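Sesari Chores

Teleoperated runs of small household jobs on a two-arm tabletop cell. We put this set together to get a straight answer to a question we kept hearing at Dilton: can a cheap pair of arms do chores yet? Partly. Cloth is still the hard part.

Contents
544 episodes, 110 of them held out for testing. Tasks are cloth folding, wiping, and moving blocks. Episodes run up to 40 seconds. Failed attempts are kept and marked in the outcome field.

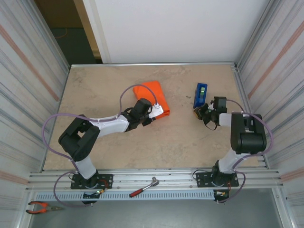
Folding was scored by hand by Maëlys Pons and Hiu-tung Chou. A fold counts if the corners meet within two finger widths. Where the two scorers disagreed, both scores are stored — please don't average them.

Known problems
Gripper force was not logged before June. Left and right joint names are swapped in the oldest files; use fix_names.py before loading. Lighting hardly changes, so don't expect a policy trained on this to work in a real kitchen.

Contact
Yung-ching Ko for data, Cillian Mac Suibhne for the loader. Tested with loader 0.3 only.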